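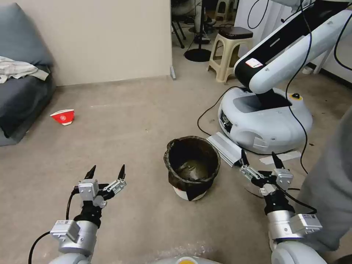

A two-armed robot platform during a tidying session, with a lined bin in the middle of the carpet and a paper cup on its side near the sofa.

Demonstration gathering (also called episode collection, or simply "collecting" among those who do a lot of it) is the practice of recording a robot while a person guides it through a task, so that a learning system can later be trained on the recordings. It is the slow, homely end of robotics, carried out in offices, spare rooms and borrowed flats, and it takes up a good deal more of most projects than newcomers tend to expect.

Method

In the usual arrangement an operator moves a pair of leader arms and the robot's own arms follow. Camera views, joint positions and gripper openings are stored together against a common clock. One complete attempt, from the starting pose to the finish, is called an episode. For household tidying an episode might be as modest as picking up a cup and dropping it in a rubbish bin, and most run for less than a minute - though a beginner can easily take three times as long, and is generally encouraged not to mind.

Between episodes the room is reset. The object goes back on the floor in a fresh spot, the bin is shifted a little, and the base may be turned to face another way. Variety of this kind is prized, as a system that has only ever met a cup beside the sofa will often struggle when it meets one by the door.

The Semwal collection

The Semwal collection was assembled by the Limen project at its Maresau rooms, and is often used to introduce students to the subject. It holds 1740 episodes of floor-level tidying, of which 765 involve cups and other light paper goods. Operators worked in blocks of 40 episodes with a rest in between, an arrangement that was kept on after early trials with longer blocks produced hurried, jerky motion towards the end.

A further 110 episodes were set aside as failures. These include dropped objects, missed grasps and a fair few cases where the bin liner was caught by a fingertip and dragged along. They were labelled and kept, and have since been used to train recovery behaviour.

Quality and labelling

Each episode is normally watched through once by somebody other than the operator, who trims idle time at either end and adds a short written instruction. Practice differs on whether hesitations should be cut from the middle. Limen leaves them in; other groups favour smoothing them out, and the question remains open.

See also: Teleoperation; Imitation learning; Bimanual manipulation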